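Equipment Planning Lead (manipulation cells), full time, Narnance

Narnance is looking for someone who loves robots and doesn't mind spreadsheets. We're growing from one busy workroom to two, and we need a person to plan what we buy, when we buy it and what we can stop buying. If you have ever argued cheerfully over whether a gripper finger belongs under equipment or supplies, please keep reading!

A bit about us first. We build and run small tabletop cells where robot arms practise handling work: picking up, turning, lining up, putting one thing into another. Our customers are mostly small manufacturers who want to know if a job can be automated before they put real money into it. We set up a version of the job, run it a great many times, and tell them what we found. Sometimes the answer is yes, go ahead. Sometimes it's wait a couple of years and buy a better bench for the people doing it now. We're proud of both answers.

A lot of our daily work is insertion, a fancy word for getting a part into a hole that fits it. It's a wonderful test because a small error in grip, height or angle shows up straight away, and because you can learn plenty from cheap parts before touching a customer's expensive ones. 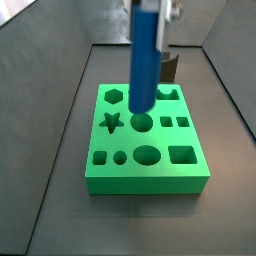 The cost of a cell is hard to see from the outside. People think of the arm, and the arm is a big line, sure. But the budget for our last build ran to 73 lines, and most of the trouble came from the small ones. Finger material. Cable guides. Panels that had to be recut. Spare parts we ordered twice because two people each thought the other hadn't. Nobody was careless, we just didn't have anyone whose job it was to look at the whole list at once. That's the job.

What you'd be doing

You'd own the equipment plan for both workrooms. The plan right now is a shared spreadsheet called Totura (named after a cat, long story) and it has outgrown itself. It holds every arm, gripper, camera, light, controller, fixture and practice part we own, 1,471 entries at last tally, and a fair number of those entries say things like "grey one, ask Hideaki". We'd like you to clean it up, decide whether it should stay a spreadsheet, and if it shouldn't, pick what comes next and move us over.

You'd also run the buying for Ekholm, our name for the second workroom. It has power, floor space and a good door, and not much else yet. We want it running by January with 13 cells. You would work out the order of purchases with the technical leads, get quotes, chase lead times, and keep a running forecast that a tired engineer can read in two minutes.

Then there's the regular stuff:

- Planning replacements for things that wear, such as finger pads, foam parts, cables and wall panels
- Comparing lease, used and new prices on arms and telling us plainly which you'd choose
- Booking trial equipment and making sure we give it back on time (we have a history here)
- Setting stock levels for small parts so that a cell doesn't sit idle over a missing screw
- Writing short purchase notes, a page or less, that say what we're buying, what we looked at instead and what would change our minds
- Sitting in on early customer calls so that the equipment side gets a say before anyone promises a date
- Helping plan the end of things too: resale, parts salvage, recycling

You'd spend part of each week on the floor with the cells. It's not a desk-only role and we wouldn't want it to be. The best equipment decisions we've made came from someone watching a job run for an hour and then asking a question that sounded too simple. Why do we need a bigger arm for this? Could the fixture be shorter? Do we need three of those, or one and a shelf? 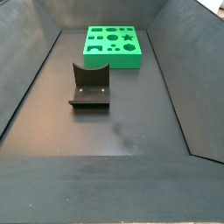 Foam blocks and plain brackets don't cost much by themselves, and that's partly why they get left out of forecasts. Multiply by 13 cells, add spares, add the versions we make when a customer changes a dimension, and you have real money and a real storage problem. We want someone who finds that kind of sum interesting. You'd set the rule for how many spares each cell keeps, and you'd be the one we complain to when the rule is wrong, and the one who gets to change it.

How the money works here

Purchases under 600 dollars you simply approve yourself. Above that, you write the one-page note and take it to Marcela Kuruc, our operations director, who usually answers the same day. For arms and anything with a service contract, Hideaki Kudo joins in as technical lead. He'll have opinions about controllers. Good ones, and many of them.

We plan by the quarter and review every month. The yearly equipment budget is set before the year starts, but there's a separate pot for things we couldn't have foreseen, and you'd look after that as well. We would much prefer to hear "I think we're going to be over by spring" early and a bit wrong than late and exactly right.

No supplier gifts, no referral fees, and we don't pick a vendor before the comparison is written. Suppliers who have worked with us for years still quote like everyone else.

Who we're hoping to meet

You've planned or bought equipment for a place where people make, test or fix things. It could be a factory, a university lab, a hospital workshop, a theatre, a farm co-op, a machine shop. Robots are a plus, not a must. We can teach you what a tool changer does much faster than we can teach anyone to like a tidy forecast.

You should be comfortable with:

- Spreadsheets, properly comfortable, including inheriting somebody else's
- Reading a data sheet and noticing what it leaves out
- Saying no to a colleague in a way that leaves you both able to have lunch together
- Asking suppliers for the total cost, with freight, training, spares and licences included
- Writing in plain words

It would be lovely, though it's fine without, if you've dealt with import paperwork, used-equipment auctions, leasing terms, or machine safety reviews. Experience with inventory software is handy. If you've moved a team off a spreadsheet and lived to tell about it, we'd really like to hear how.

A degree isn't required. If your résumé has gaps, or your job titles don't match your work, write a line or two to explain and that will do us nicely.

What you'd get

It's a permanent, full-time role, with flexible hours around a shared block from ten in the morning to three in the afternoon. Two days a week can be from home once you've settled in. We offer extended health and dental, a retirement match, four weeks of vacation to start and a training budget you can spend on a course, a trade show or a stack of books. The pay band is on the application form so you'll see it before you send us anything.

You'd work with a small team that is friendly, fairly loud before lunch and very quiet after. The kitchen is decent. There's covered bike parking and a bus stop at the corner, and the main workroom, the washrooms and the meeting room are all on the ground floor. Ekholm is across the yard, with a ramp at the side door.

Your first few months

In the first month you'd mostly look around. Shadow each lead, open every cupboard, sit with the cells, meet our regular suppliers by phone. We won't ask you for a big plan in that time, though if you spot something silly we're paying for, please speak up!

By the end of the second month we'd like a first draft of the buying schedule for Ekholm, with the long-lead items at the top. Arms and controllers need the most notice, and the safety fencing is slower than anyone expects. After that comes the Totura clean-up, which you can tackle in whatever way suits you. We'll lend you a pair of hands for labelling.

There's also Zaidi, a project we're keen on and haven't had time for. The idea is a loan shelf: small manufacturers nearby could borrow a basic gripper and a bench arm for a few weeks and find out for themselves whether it's worth budgeting for one. It needs a cost model, an insurance answer and somebody who'll care about it. If that's you, it's yours.

How to apply

Send a résumé and a short letter, a page at most. In the letter, tell us about one piece of equipment you were glad you bought and one you wish you hadn't, and what you learned from the second. It can be from work or from home. A bread maker is fine.

We read every application ourselves. People we'd like to talk to will get a half-hour call with Marcela, then a visit. During the visit you'll see the cells running, meet the team and work through a small planning exercise with Hideaki, using a messy quote and a part of our real equipment list. We pay for the time you spend on the exercise, and you can bring your own laptop or use one of ours. You'll hear back from us either way.

If you need anything set up differently for the call or the visit, say so in your letter or phone the front desk, and we'll sort it out. Questions about the role are welcome before you apply. Ask for Marcela on the buying side, and for Hideaki if you want to talk about grippers, but leave yourself some time for that one.

Contact us | © Narnance | Back to top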